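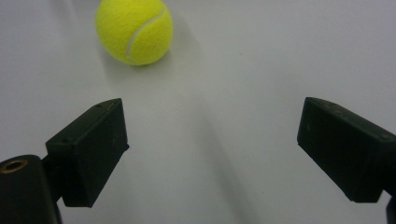

Dropped grips and the September stoppage: your questions

We've had a lot of kind and slightly worried messages since the Haker grippers started letting go of things, so Elba Bravo and I sat down with a pot of coffee and tried to answer them all in one place.

What went wrong?
The fingers closed, the software reported a good grip, and then the object slid out partway through the lift. On our bench at Rinport we saw it 12 times in 200 lifts with a tennis ball, and always on the wide-open approach. A setscrew on the drive shaft was backing out a hair at a time, so the motor turned a little further than the fingers did.

Was anyone hurt?
No, thank goodness! One ball rolled off under the shelving, and that was the worst of it.

Is my unit affected?
If it came with firmware 8, please assume yes until you've checked. Switch the power off first (really off, at the wall), then try to wiggle one finger by hand. A healthy finger barely moves. If yours rocks back and forth, stop using it and write to us.

Can I just tighten the screw myself?
We'd rather you didn't, I'm afraid. It needs thread locker and a proper torque setting, and two people who tightened theirs at home had it loose again within nearly a month.

Will firmware 13 fix it?
Only in part. It compares finger position with motor position and stops the lift if they disagree, but the screw still has to be replaced.

Who do I contact?
Ask for Elba at the Rinport repair desk, mornings are best, and have your serial number handy.

Nélida Toledo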